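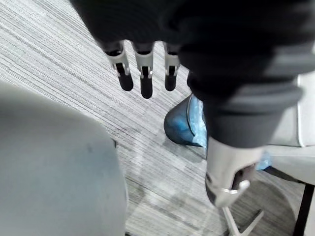

Lesezeit: 3 Minuten

4.2 Teppichreiniger Reltum vorbereiten und Fläche reinigen

1. Teppich gründlich absaugen. Lose Fransen nach innen umschlagen.
2. Farbechtheit an einer verdeckten Stelle prüfen. Färbt das weiße Tuch ab, nicht weiterarbeiten.
3. Frischwassertank bis zur Markierung mit lauwarmem Wasser füllen und 9 ml Konzentrat zugeben.
4. Tank einsetzen, bis er hörbar einrastet.
5. Bürstenstufe 3 nur bei kurzem Flor wählen. Für Wolle gilt Stufe 1.
6. Gerät langsam in geraden Bahnen ziehen, Bahnen leicht überlappen lassen.
7. Schmutzwassertank leeren, sobald die Anzeige blinkt.

Hinweis: Der Teppich darf erst nach vollständigem Trocknen wieder betreten werden. Möbelfüße so lange unterlegen.

Vorsicht: Vor dem Wechsel der Bürste Netzstecker ziehen. Kein heißes Wasser einfüllen.

Ersatzbürsten siehe Kapitel 7.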